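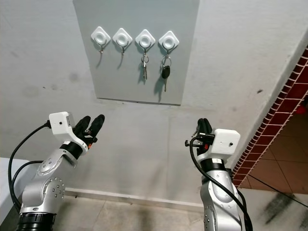
A reader asked in May whether adhesive hooks are worth buying at all for keys, having had two sets let go of the wall within a month. They wanted to know if the fault lay with the hook or with the paint behind it. In that case it was probably the paint. The adhesive on most small hooks is stronger than the bond between old emulsion and plaster, and when a hook comes down with a flake of wall on the back, the adhesive has done its job.

The set reviewed is the Josska diamond hook, white, sold in packs of four. I have mine in a row on a light gray panel instead of directly on the wall. The wall is scuffed and spotted and I did not trust it to hold a small pad.

Design

Each hook is a rounded square base meant to be mounted on its corner, with a circular recess in the middle and a thin metal hook curving down below. The orientation matters more than it should. There is no alignment mark on the base, so getting four diamonds to match by eye takes patience. I drew a pencil line on the panel, set the lower corners on it, and pressed each base for 25 seconds. The instructions ask for 7. I would not rely on 7.

Spacing is left to the buyer. Leave more room than the bases need, as a full key ring swings when you lift its neighbor.

Load

Josska does not print a rating on the pack. I tested one spare with a kitchen scale and a bag of washers. It held 49 ounces overnight and slid at 79, slowly, leaving a clean track of adhesive down the test board. A car key or a bunch of house keys is far below either number. A wet coat is a different matter and I would not hang one on these.

Hook shape

The metal is thin, which helps with small split rings. A ring drops on with one hand and stays put. The opening is shallow, though, and thick fabric loops ride up and off. A cloth tote handle fell twice in the first week. The keys have not fallen.

Compared with

The Stitanau bar is a single strip with the hooks already fixed, so alignment is not an issue, but one bad patch of wall affects the whole bar. Carré makes a similar square hook in plastic. Its hook is thicker, and two of my smaller rings would not go over it. The Morkuldale screw-in hook is stronger than all of these and needs a drill.

Removal

I took the test hook off with dental floss and a hair dryer on low. The base came away whole. The pad did not, and had to be rolled off with a thumb. Replacement pads are not sold separately, so a removed hook is finished unless you cut your own tape to fit.

Verdict

Good for keys on a smooth, sound surface. Poor for bags. Buy one pack more than you need if you expect to move them.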